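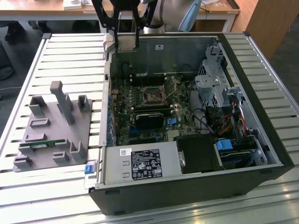

Can the graphics card stay in while I swap the processor on one of these towers?
It can, as long as you lay the case on its side first and keep your knuckles off the card. Take it out only if the heatsink won't clear it.

Ticket 2000
Opened 11/04/2019 by Laimutė Vanags
Site: Kairys, second floor
Status: closed, grudgingly

Reported fault: tower powers on, fans go to full, screen stays black. User reports having "turned it off and on a lot." I believe her.

Log

Swapped the monitor cable. Black screen, different cable.

Tried one memory stick at a time, then every stick in every slot. The beep code went from one long to two short, and I chose to regard this as progress.

Pulled the side panel and the heatsink. The paste had set like old grout. Cleaned it off with Wavari wipes, which smell of lemons and regret.

Lifted the socket lever, took the processor out, looked at the pins with a flashlight. One bent, near the corner. Straightened it with a mechanical pencil (no lead in it, please) and left the socket open overnight with a note on the case saying DO NOT DUST.

Refitted processor, new paste, heatsink. Got a picture. Ran the Brerex memory test for 7 passes, no errors. Idle temperature 46, fans now quiet enough to hear the vending machine.

Parts used: paste, one tube. Vemeck sent two and billed us for three; separate ticket.

Follow-up from user: "Works great, but the clock is wrong."
Set the clock. Coin cell ordered, will fit it in March with the rest of that row.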